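Workshop > Shared builds > Mobile arm > Tickets > Gripper opens late in sim, camera view tilted

Status: open, waiting on second test
Reported by: Osian Maddocks
Picked up by: Yutong Lu
Also on this: Mali Owen, Emlyn Jarman
Opened: March 4, 2019

Problem as reported

The arm build on the back bench at Sonville has been running in simulation while we wait for the replacement wrist servo from Pritchard. Since I merged the new gripper model, two things are wrong. The fingers open late, well after the command goes out, and the wrist camera view comes up tilted. With the old model the fingers moved straight away and the view was level. I have not changed anything in the arm driver. The base still drives normally and the joint readings look sensible.

Steps to get the fault:
Start the sim with the room world.
Load the arm with the new gripper model.
Send the open command from the Jara panel.
Watch the gripper state and the wrist view.

The delay on my laptop is 890 ms from command to first finger movement. On the old model I never saw it go past 300. Close is fine. Only open is slow.

Osian

Yutong, first look

I get the same delay on the shop computer, so it isn't Osian's laptop. Tried so far:

Restarted the sim and the panel. No change.
Turned off the floor texture to see if drawing was holding things up. Frame rate went up a bit, delay the same.
Swapped the room world for the blank world. Delay the same, so the furniture and the human model are not the cause.
Put the old gripper model back. Delay gone, view level.

That leaves the new model file or the settings that came in with it. Osian, can you send me the settings file you merged? The one in the shared folder is from last June and doesn't have the finger limits in it.

Osian

Sent. I started from Emlyn's file for the Tostemo gripper and changed the finger lengths. I didn't touch the controller section because I assumed it was generic.

Emlyn

It isn't generic. My file has a soft start on the open side. The real Tostemo gripper I had would jerk when it opened and drop its calibration, so I put in a ramp. Look for open_ramp in the controller section. Mine was set to 410. You can take it right down for your fingers. They are much lighter.

The tilt is a separate thing. I had my camera on an angled bracket and the mount offset in the file includes that angle. If you copied the whole wrist section, you copied my bracket too.

Yutong

Found both. open_ramp was 410 as Emlyn says. I set it to zero and ran the open command again. The delay dropped to roughly half of what it was, so the ramp was part of the trouble but there is still something else in there. For the mount, the roll value was in the file as Emlyn described. I changed it to zero, saved, and reloaded the arm from the panel. The view was still tilted after the reload.

Mali, you set up the model loader. Does a reload from the panel read the file again?

Mali

Not fully. The panel reload resets the joints and the controller settings. It doesn't rebuild the camera mount, so you will keep the old angle until the sim is stopped and started. It should probably do both. I'll open a separate ticket for that.

For the rest of the delay, check whether the gripper controller is being loaded twice. It's in the base launch file already. If Osian's settings load it again, the two 2 will queue behind each other on open.

Osian

Yes, it's in there twice. I have taken it out of my settings and left the one in the base launch file. I'm attaching the wrist view I saved with the gripper open, before the full restart, to compare with the next one. The tilt shows most at the top, where the red wall looks as if it is above the figure on the floor when it should be behind it. 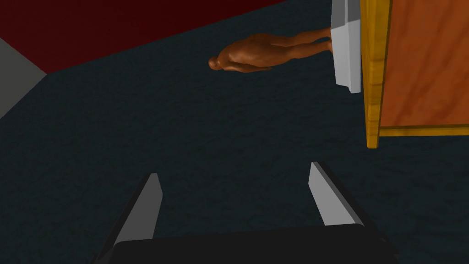
Reading time: 4 min

Yutong, notes on the wrist view

The fingers are open and there is nothing between them but floor, so the open position looks right once it gets there. Both fingers lean in slightly, one mirroring the other. I'd leave the finger geometry alone for now.

The floor runs uphill towards the top. Please keep the arm in the same pose for the next one, with the wooden cabinet at upper right, so we have an edge to line up against.

One more question. There is a light grey slab hanging to the left of the cabinet, over the figure's lower legs. I don't have a part by that shape in my copy of the room world. Is it yours, Osian? It is close to the finger colour, so it may be a stray piece of the gripper model with the wrong parent link. I haven't confirmed that.

Osian

Not one I added on purpose. I'll go through the part list.

Still to do

Osian: stop and start the sim, save the wrist view again in the same pose, and time the open command with the second controller gone.
Osian: hide the finger meshes one at a time and see if the grey slab goes too.
Mali: ticket for the panel reload.
Emlyn: add a comment to the Tostemo file next to open_ramp and the bracket angle.
Yutong: ask Borghild Brekke whether the wrist servo has been posted. Please don't copy these settings to the real arm until this ticket is closed.

Contact the workshop | Copyright Sonville Shared Workshop | Back to top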